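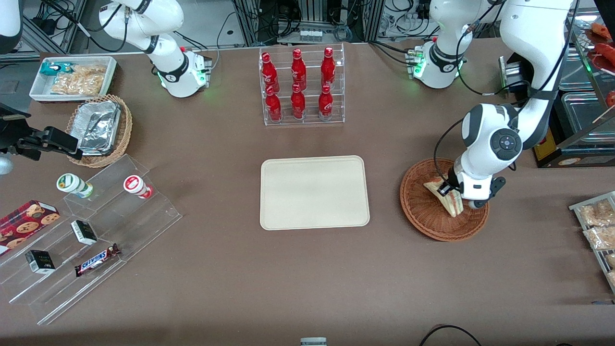
Grurora College, Department of Sport and Coaching Studies

Chapter 9
Running the Bases

Ask a crowd what wins softball games and you'll hear about pitching, then hitting, then maybe a great catch at the fence. Base running comes up last, if it comes up at all. What a shame! It's the part of the game where a player with an average arm and an average bat can change an inning all on her own, and it can be taught to anyone willing to practice.

Bases in softball are 60 feet apart, so everything happens fast. A runner who rounds first in a wide, lazy loop gives the outfielder an extra second, and a second is plenty. In this chapter we'll look at the turn, the lead-off at the release of the pitch, the slide, and (my favorite) the art of reading a fly ball while your coach is yelling something you can't quite hear.

We start with a game between Solach and Rusu, played on 2001-07-15 in front of 197 people. Solach trailed by a run in the last inning with a runner on second and one out. The batter hit a soft single to left. Vilgot Sjögren, coaching at third, waved the runner home, and she scored standing up. What most of the crowd missed was the batter, who had taken a hard turn at first, saw the throw go all the way to the plate, and kept right on going to second. The next single won it. You'll find the full play-by-play at the end of the chapter, and we'll come back to that turn at first again and again, so read it closely.

Before you go on, you should be comfortable with the force play and the tag play from Chapter 3. If those are still fuzzy, go back and walk through the diagrams with a partner on a real infield.

Key terms: lead-off, tag up, rounding, hook slide, force, rundown

9.1 Out of the Box

The first step toward first base begins with the end of the swing.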